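Minutes of the Murkamell Interiors Circle, August 12, 2022

Present: Roos Wouters (chair), Wim Brouwer, Hilde Van Wijk, Lies Van Rooij, Tanveer Warraich (minutes)

1. Welcome

Roos welcomed us all and thanked Hilde for the plum cake, which went around twice before we got started. The January minutes were approved with one spelling fixed. Wim had 51 dollars left from the paint budget and would dearly like to spend it.

2. Wall coverings
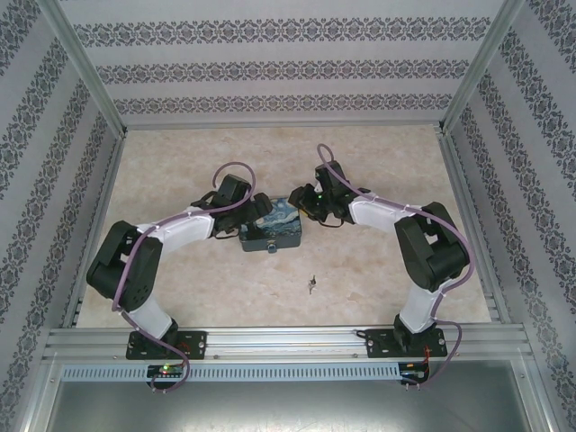

We talked for a good long while about stripes, as we tend to. Lies is very fond of damask and feels it has been out of favor too long. Wim worries that it makes a small space feel busy. Hilde pointed out that dark gray ornament on a light gray ground stays fairly calm, even on three walls, and that the pale beige marble pattern on the floor gives the eye somewhere to rest. Wim came around a little – he would still keep the bands level and match them carefully at the corners. Lies will ask Sosa for a sample book.

3. Trims and corners

Tanveer had priced edge strips at Bakwood and at Clemaditz. Clemaditz came out cheaper, at 66 dollars for the lot, and they will hold that price for us.
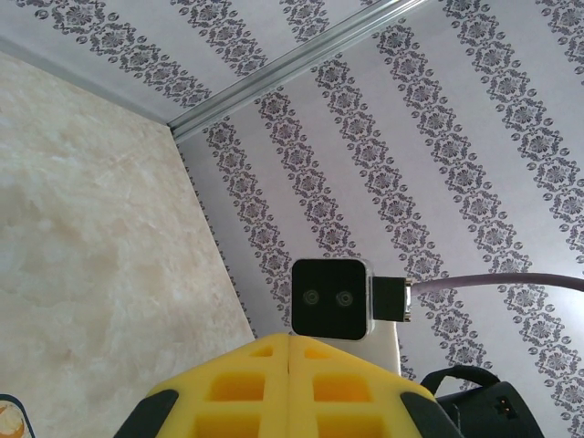 Roos asked whether delivery was included and Tanveer promised to call and find out. Everyone preferred a plain metal finish to white plastic, and it was agreed to order once delivery is settled.

4. Pictures for the reading corner

Hilde would love something colorful, and suggested a starry night with plenty of blue and yellow in it. Lies wondered if that would fight with a patterned wall.
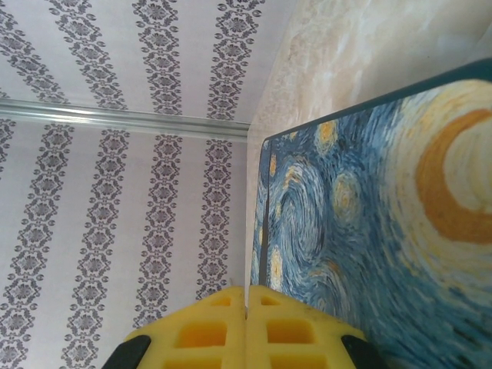 After some friendly back and forth we agreed to try one picture on the plain side first and see how we all feel about it next time. Wim will bring hooks and his good level.

5. Any other business

Lies still has the key to cupboard 5 and will bring it back. Roos will host next time.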